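早上那75分钟别砍

又有人提要把早上的准备时间砍掉。会上提的,提完大家看我。我当时没说好,嘴笨,回来越想越气,写下来。写得急,别挑。

先说立场,省得看到一半猜。Kutum这个工位,早上开机前那75分钟,一分钟都不该动。要砍砍别的。砍下午那个例会,砍周报,砍演示前摆花的时间(对,真有人摆花)。75分钟是机器吃饭的时间。

不熟的人交代两句。Kutum是我们给厨房工位起的名字,Dellovell这边二楼,一台双臂的,干洗碗机那摊活:盘子杯子拿起来,放进架子,再拿出来。整机和控制是Morkthorpe集成的,手是Weerakoon的。我管日常,Rohani Chong管程序,也管半个我。表上现在走了2,688小时。这个数我每天早上抄一遍,抄在本子第一行,所以记得住。

2,688小时听着不多。工厂里的老师傅听了要笑,他们那边的臂跑几万小时。可人家那个臂天天抓同一个零件,同一个位置,地上是环氧地坪,四周是围栏。我们这个抓的是杯子。厨房里的东西,圆的滑的歪的都有,台面是家里那种台面,地上铺的是地毯。环境完全两回事,保养照抄人家的手册,抄不来。

手册我有。Morkthorpe给的,厚,彩色封面。里面讲腕部润滑写的是2,000小时一次,讲得很清楚,用什么脂、打多少、从哪个口打,照做就行,我服气。这一段写的人是拧过螺丝的。到了手指那一章就不行了,就一句,“视磨损情况更换”。视。谁视?什么时候视?视到什么程度算?

这就是75分钟的来历。手册里没写的,全塞在早上这一段里。

刚接手的时候没有这75分钟。来了,上电,回零,跑。跑到十点多开始出怪事。杯子放偏。盘子插不进架子的齿里,顶在齿尖上,力矩一大,停。Rohani就查程序,查一上午,查不出来,因为程序没毛病。毛病在前一天晚上保洁把架子推回去又拉出来,拉得没到底,差一指头。就差这么一指头,程序员查半天。

第二天换个怪事。第三天再换一个。那一阵子我俩中午都没怎么正经吃过饭。

后来我说不行,得有个顺序。每天一样的顺序,哪怕觉得没用也走一遍。

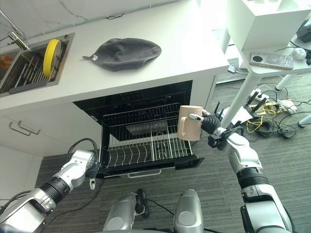

顺序第一条是地上。先看地,再看机器。好多人一进门就盯着机械臂看,臂好看嘛。我进门先蹲下。线在哪,插排在哪,有没有谁昨晚为了充手机把哪个插头挤松了。地毯上的线跟硬地上的线不一样,硬地上一脚踢到你有感觉,地毯上线是陷着的,踩上去软的,没感觉,拖一下就拖走了。拖走的那一下也许没断,接头里面松了半圈,到下午臂一抖,通讯丢一帧,停机,报的错还是别的错。报的错永远是别的错,这是我这几年最大的心得。

我们以前试过线槽。地毯上粘不住。试过胶带,胶带撕下来一层毛。试过从顶上走,要打吊顶,物业不让。所以就还是地上,那就天天看。看一遍三分钟。有人问过我,你天天看它不烦吗。烦。烦也看。

第二条,台面底下。门放平了没有,架子拉到哪了。架子这个东西我多说一点。它是铁丝的,有弹性,轮子走在轨上有间隙,左右能晃。人用没问题,人的手自己会找。机器也能找,Rohani给它加了找的动作,找得也不错,但找是有范围的,超出范围它就按没找着处理,或者更糟,找着了一个错的。隔壁那条缝长得跟这条缝一样。所以早上我用手把架子推到底再拉到头,听它到头那一声,再左右各推一下。凭手感。我试过做个卡块,打印的,装了两礼拜,装上去以后架子位置是准了,可我们这台机器的本意就是要它在普通厨房里干活,普通厨房谁给你装卡块。拆了。

这里插一句,有人就拿这个说事。说你既然要它适应普通厨房,早上还替它摆什么架子,让它自己适应啊。听着有道理。我被这个问倒过一回,当时没答上来。

现在答。测适应能力是一件事,保证机器本身是好的是另一件事。你得先有一个知道是好的状态,再去故意弄歪它,看它能不能应付。你要是早上起来什么都不看,歪了,跑坏了,你分不清是它不会,还是今天拇指的腱松了,还是架子压根没到头。三样搅在一块,数据全废。早上摆正,下午随便你歪。下午Rohani专门歪,她歪得可狠了。但是是记着数歪的,歪左多少歪右多少都有。这叫试验。早上没摆正那种叫糊涂。

第三条,回零和臂。这条简单,机器自己做一多半。我看的是关节上的声音,还有它停住以后抖不抖。左臂有一阵子停住以后会再点一下头,很轻,像人打瞌睡。曲线上看不出来,或者说看得出来但没人会去看那条曲线。站旁边就看得见。报给Morkthorpe,那边远程连进来看了三天,说参数正常。我说你参数正常我信,它点头你也得信。后来他们来人,拆开,腕子那边一颗固定螺丝,没打胶。打上胶,好了。

三天远程,来人二十分钟。

我不是说远程没用,远程有用,改个参数升个级,挺方便。可现在开会提的那个方案,就是拿远程换我这75分钟。Morkthorpe有个新服务,夜里自动跑自检,早上出一张报告,绿的就直接开工。领导看了演示,眼睛亮了。那个报告我看过,排版漂亮。里头有电机电流、温度、通讯丢包、编码器偏差。都是好东西,我也想要。可是你问问它,地上线在哪?架子到头没有?手指上那个褶子里卡没卡东西?它不知道。它绿。

要我说两个都留。报告夜里跑,我早上来先看报告,再蹲下看地。报告能把我第三条那段省掉一点,省出来我去多看手。总时间不变。这是我的方案,会上没说完就被打断了。

说手。

手是这台机器上最贵又最不经用的东西。臂你别撞它,能用好多年。手是天天挨着东西的,挨着水汽,挨着洗涤剂的残留,挨着盘子底下那圈没上釉的毛边。毛边就是砂纸。一天磨几百下,什么料子也吃不住。

我现在的规矩,700小时换一轮手指上的软件儿(是软的件,不是程序那个软件,Rohani每次听我说都要笑)。700这个数怎么来的?没有公式,换下来的旧件我都留着,按小时数写了标签放抽屉里,一字排开看。500出头的时候表面发亮,600多的时候沟底开始有细纹,过了700,有的就裂了,有的还能再撑很久。撑多久不一定。不一定就是问题。我宁可让它少用一点,也不要它在半空里裂。Weerakoon那边的人说700太早,浪费,说他们台架上跑到2,000小时没事。台架上跑的什么?问了,跑的空抓。空抓!

空抓我也能跑2,000小时,我自己的手空抓能跑一辈子。

我们算过账的。一套软件儿多少钱不写了,合同里不让写,反正比一顿像样的饭贵,比一天停机便宜得多。中间裂一次,先是掉东西,掉了东西要收拾,碎的还要吸地毯,地毯里的瓷渣吸不干净,吸不干净下次有人跪下去看线就扎膝盖(我扎过)。然后换件,换完重新标定,标定完重新跑一遍基准。一天没了。为了省几百个小时的料钱,丢一天。这账怎么算都是早换划算。可是料钱在预算表上有一行,停机没有,所以料钱看着就刺眼。

我觉得所有管机器的地方都有这个毛病。看得见的钱抠得死死的,看不见的随便流。

手的检查我细说一下顺序,免得以后我不在,有人接。断电,或者至少把手放到维护模式,绿灯灭了再伸手。别偷懒,夹一下不重,但是你会一缩,一缩碰到别的。

先用手电照沟底。斜着照,别正着照,正着照全是黑的什么也看不出来。看细纹,看有没有渣。渣用软刷,顺着沟刷,别横着刷,横着刷就把渣压进去了。别用酒精。我知道大家爱用酒精,擦完干爽舒服,可那个料子擦多了会发硬,硬了就开裂。温水拧干的布,够了。

再捏。每个指头从根捏到尖,感觉软硬。两只手比着捏,左手的食指对右手的食指。绝对值谁也说不准,差别捏得出来。捏出差别就记下来,不用马上换,记下来。第二天再捏,差别变大了,换。

再看指根那些金属的地方,有没有擦亮的新印子。新印子说明跟什么东西蹭过,蹭过就要找是跟什么蹭的。找不着就问Rohani昨天加了什么新动作。十回有八回是新动作。她不爱听,但是十回有八回。

然后手上线。线在关节那边要留弧,弧大了勾东西,弧小了一转就绷。这个弧没有尺寸,我试过量,量出来的数装回去照样不对,最后就是把臂开到最别扭的那个姿势,看它绷不绷,再开到另一头看它耷拉到哪。两头都过得去就行。扎带别勒死。看见别人扎的扎带勒得跟粽子似的,我就难受,剪了重扎。剪扎带用平口钳,别留尖头,划手。 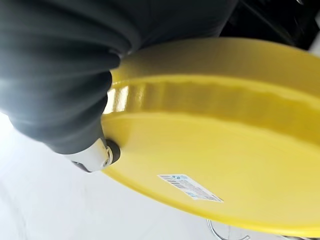 本页最后修改:2021-01-11

接着说镜头,腕子上的。这个小东西特别容易忘。头上那个大家都记得擦,在高处,显眼。腕上那个缩在里面,离手近,离东西也近,水汽、油膜、指纹全往上糊。糊一层薄的,人看屏幕觉得还行,就是有点柔和嘛,像加了滤镜。可程序看的是边,边一柔,估的位置就飘,飘一点,碰上去的就不是指肚是指尖侧面,侧面一受力,滑。然后大家说手不行。手冤枉。

擦镜头用镜头布,别用擦手指那块布。我有两块布,颜色不一样,一块蓝一块灰,蓝的镜头,灰的手指。有一回来帮忙的实习生拿反了,一上午深度全是雪花。没骂他,布上也没写字,是我的错。后来写了。

还有光。腕上镜头跟东西贴那么近,塑料的、上了釉的,表面一点点弧就给你反一个白斑出来。白斑这个事,早上和下午不一样,太阳走嘛。Dellovell这楼二层窗户朝东南,上午九点到十一点最烈。有人说拉窗帘。拉了窗帘是好了,可人家真厨房里谁早上洗碗拉窗帘。所以窗帘不拉,但是我每天早上开工前让它对着同一件东西拍一张,存下来,跟前一天同一个时候的比。不为别的,就为了出事的时候能往回翻。翻过两次,都有用。一次翻出来是镜头座松了,画面一天比一天歪一点点,单看哪一天都看不出来。

这种一天一点点的东西最要命。突然坏掉的好办,坏了你就知道坏了。慢慢坏的,你跟着它一起习惯了。人会习惯的。我有一阵子觉得右手合拢的声音就是那样,沙沙的,听惯了。Rohani出差两个礼拜回来,一进门说,它怎么在喘。我才听出来。拆开,里面一根腱磨起毛了。

所以本子上我加了一条,每个月找一个不常来的人,来听五分钟,随便说。别嫌人家外行。外行耳朵是新的。

说到本子。我用纸本。又要被笑了,二十一世纪了搞机器人的用纸本。系统里有表单,Morkthorpe那套里头带的,下拉菜单,选“正常/异常/已处理”。你让我怎么选?“拇指比昨天软一点但是也可能是今天热”,这个选哪个?选正常,就没了。选异常,发一封邮件给六个人,六个人回我六封。纸上我就写,拇指软?热?打两个问号,翻篇。过三天又写,拇指软,不热。好了,有事了。这种东西表单里装不下的。

当然纸本有纸本的毛病。我字难看,Rohani说像心电图。还有一次洒了咖啡,一月份头几页粘一块了,揭开少了半行。所以现在每晚拿手机拍一页,传到共享盘里。够了,不用再搞什么数字化,上回有人要给我立一个项目做保养记录数字化,我说你把立项的时间给我,我去买一把好钳子。

回到砍时间这件事。提议的人也不坏,我知道他怎么想的。他看的是利用率。一天机器开多久,真正在动的有多久,除一除。75分钟趴在分母里,不好看。别的组的工位开机就跑,数字漂亮。可是他们的工位中间停多少次?停机重启算不算?好像算在“运行”里面,重启那会儿机器也在动嘛。这么算我也会算。

要比就比一个月下来完整跑完的有多少轮。从头到尾没人伸手帮的那种。这个比法我提过,提了两次,纪要里都没写进去。第三次我打算自己写纪要。

还有一种说法我更不喜欢,说早上的活技术含量低,找个便宜的人来做就行,照单子打勾。单子我可以给,就是上面这些,都写出来了,没藏着。但是打勾的人跟跑机器的人要是两拨人,这个勾就是空的。蹲下看线,知道昨天下午是谁站在哪儿、往哪边拖过椅子,你才知道该看哪一段。捏手指,你得知道昨天抓了一下午什么,抓杯子和抓盘子磨的地方不一样。这些东西在跑机器的人脑子里,交接单上写不下。

所以我的第二个主张,跟第一个一样重要:谁跑谁养。反过来也是,谁养谁就有权说今天不跑。这条比前一条难。前一条要时间,这一条要权。上个月有一天我说左手腱不对劲,今天别跑了,结果下午有客人,还是跑了。跑是跑下来了,没出事。没出事最坏,没出事以后我说话就不值钱了。晚上拆开看,腱上断了三股里的一股。客人走的时候还夸动作柔和。那可不柔和吗,没劲了。

我后来跟Rohani商量,立了个土规矩,我们俩任何一个人说停就停,不用说理由,理由第二天再写。用了一阵子,说停的次数很少,一共没几回,都停对了没有?也不是。有一回我说停,拆了半天什么也没有,听错了,隔壁装修。白丢半天。丢就丢了。我认这个丢法。要是每次说停都得先证明它坏了,那等证明完它也真坏了。

领导问这个规矩能不能加一句“经评估后”。我说加了就没有这个规矩了。还在僵着。

备件也说一下,有人问。抽屉里常备的:手指软件儿左右各一套,腱线一卷,镜头座那种小螺丝一盒(掉地毯里就别找了,拿新的,找半小时不值),螺纹胶,扎带两种宽度,那两块布的替换。脂按手册的,开了封写日期。保险丝。一根长的网线一根短的网线,都是测过的,拿红胶带缠了头,谁拿去用了不还我跟谁急。就这些。多了也没用,多了会过期,胶就是会过期的,过期的胶打上去跟没打一样,前面说的那颗螺丝我一直怀疑是这么回事,Morkthorpe不承认。

Weerakoon新出了一种指套,说能快拆,三十秒换一个。样品来了。换是快,确实快,单手都能换。可是快拆就有卡口,卡口就有间隙,间隙在指尖上会放大。装上去跑了半天,抓杯子没感觉,抓薄边的东西就觉得它犹豫。我把意见写给他们了,他们说下一版改。好,等下一版。我不反对新东西,我反对拿我工位当他们的台架。要试可以,约时间,下午,记数。别早上悄悄给我换上。

标定也是。有人觉得标定越勤越好,天天标。我不赞成。没事天天标,等于天天把尺子重新刻一遍,今天的数跟昨天的数就没法比了。我现在是换了件标,撞了标,镜头动了标,其余时间只核对不标。核对就是让它去碰三个固定点,差多少记下来,在线以内不动它。线是Rohani定的,她定得紧,我想松一点,吵过,最后听她的,程序上的事听她的。

差点忘了水。厨房工位嘛,有水的。我们的规矩是试验里面碗碟可以沾水,水槽不放水,臂底下永远放一块吸水的。有人觉得小题大做。臂身上的防护等级是写在牌子上的,手那边没有牌子,没有牌子就当它怕水。地上还有插排呢。插排离水槽多远才算远,这个我问过管安全的,给我一份文件,文件里讲的是车间。我们自己定,宁远勿近,先这么着。这条我自己也觉得没做到位,写在这儿算欠帐,月底之前得弄。

还有声明一下,别把这篇当成骂Morkthorpe。他们来的那位工程师活很好,拧螺丝之前先问我它平时怎么叫,这一句就值了。我骂的是把人换成报告这个想法。报告是人看的,没人了报告给谁看。

有人留言(上一版贴出来就有人留言)问,75分钟是不是可以熟了以后缩到四五十分钟。问得好。一开始要将近两个钟头,我跟Rohani两个人。后来顺了,一个人,75。再往下压我试过,连着两个礼拜试着压。先压掉的是比照片,再压掉的是捏手指,每次都挑最不出事的那条压。然后就是腱起毛那次。时间上对得上。我不敢说一定是压时间压出来的,但是对得上。之后就没再压。

另一位问能不能放到晚上收工以后做,早上来了直接跑。一部分可以。刷渣应该放晚上,趁它没干,这条我已经挪了,算在收工里头不算在这75里。可看线、看架子、比照片,必须早上,中间隔着一夜,一夜里什么人都可能进来,保洁、保安、拿充电器的。晚上查的是昨天的机器。

还有问为什么不锁门。锁了。钥匙有好几把。

先写到这,机器在回零,我得过去听着。下礼拜例会之前这篇会打印出来放桌上,连本子一起。要砍的人请先翻本子,字看不清的地方问我,粘住的那几页别硬揭。

补一条。刚才去看,右手无名指比左边硬一点点。记了。不热。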